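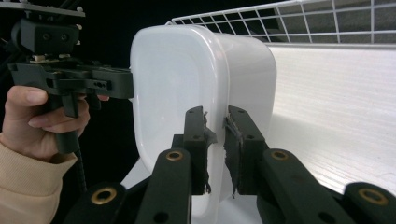
Tiltdale Food Containers holds 1,000 still pictures of kitchen storage items, sorted by item type. Containers are filed by wall finish and resting position. A translucent white one with rounded corners, standing upright on a white tabletop, goes under "milky / upright" — the raised lip at the rim does not affect the label. Lids are a separate type.

Version: 8
Labels: Kamran Bugti, Bartosz Dudek
Last edit: August

Known issue: pale containers on pale surfaces have weak lower outlines.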